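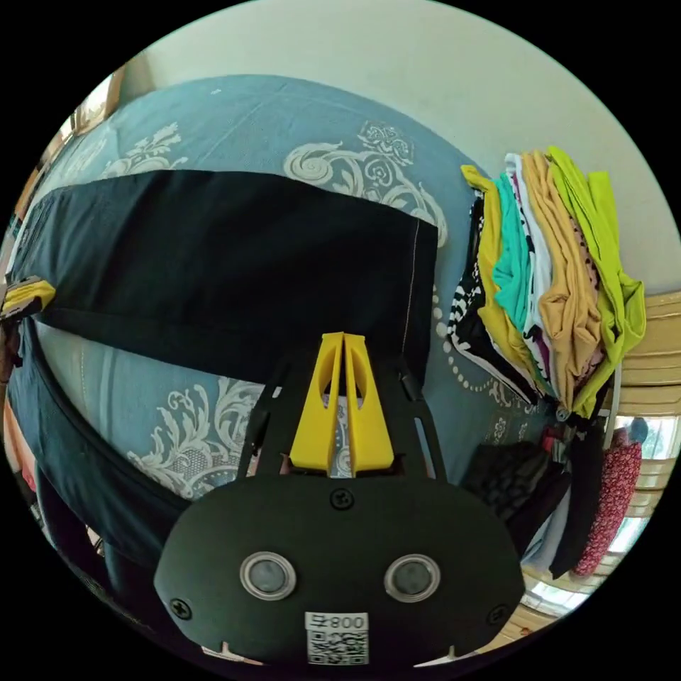 Lâm Lại wrote in after week 4 to say that the fuel correction can't be worth the trouble, because every driver in the field carries the same load at the start and burns it off at the same rate. Fair challenge, and half of it is right. These notes answer it before we go on to tires.

WEEK 5: WHAT A LAP TIME TELLS YOU, AND WHAT IT DOESN'T
Racing Performance Analysis, spring term

1. The fuel problem

If two cars start a race with equal fuel and you compare them on the same lap, fuel drops out. Lâm is right about that. It does not drop out when you compare lap 3 with lap 16, and that is what people do all the time when they say a driver "found pace." A lighter car goes faster. Before you give the driver any credit, take off what the fuel gave him.

The same-rate claim is weaker. A driver who sits in the tow and lifts early uses less than one who leads. Over a 20-lap race the gap is small. I would not ignore it in a final that was decided on the last lap, and I would not build a theory on it either.

2. Fastest lap

The most quoted number in the sport and close to the least useful. It is one lap out of the whole race, often set with a tow, with clear road ahead, or by someone who had pitted for fresh tires and had nothing left to lose. In the Prindberg data set, the driver with the fastest lap in race two finished eighth. The press release led with the fastest lap. Press releases do that.

Use the median of green-flag laps as your first measure. Throw out lap 1, in laps, out laps and anything under caution. Write down what you threw out. If your conclusion changes when you put two of those laps back in, you did not have a conclusion.

3. Reading a gap

A leader who wins by nine seconds may have been nine seconds better. He may also have had second and third fighting each other for half the race, which costs both of them time on every lap. Look at when the gap grew. If it all came in a four-lap stretch while two cars behind were side by side, you are measuring their fight.

Prindberg race one is a good case. The commentary called it domination. Plot the gap lap by lap and see what you think – I have my own view and will keep it until seminar.

4. Team-mate comparisons

Supposedly the cleanest test there is: same car, same engineers, same track. I have doubts about all three. Chassis age, engines differ within the rules, and one side of the garage usually has the stronger race engineer. In junior series there is also the matter of testing. A driver whose family bought extra days at Jidier before the season is not starting level with one who first saw the place on Friday practice, and the results sheet has no column for it.

Qualifying head-to-heads are worse than they look. A season score of 9–7 gets reported as a win. Over 16 sessions, two equal drivers tossing a coin would produce a split that close or wider most of the time.

5. Simulated pace

Several of you cited the Zein model in your first assignment. It was fitted on 1,812 laps, which sounds like a lot until you learn that only 391 of them were run in the wet, nearly all at one circuit. Its dry estimates are usable. Its wet ones I would leave alone. Nobody was marked down for citing it, but three people quoted its wet ranking as fact and lost points for that.

Reading for next week

Chapter 6 of the course pack, on tire wear. The Stomitz report, sections 2 and 4 only. Section 3 claims to separate driver skill from car speed with a single season of results. Read it if you like, and bring the page where you stopped believing it.

Assignment 2

Pick one race from the Prindberg set. State who was quickest, by what measure, and what evidence would change your mind. Two pages, plots not included in the limit. Due in April, before the break – late work needs a note by noon on the due date.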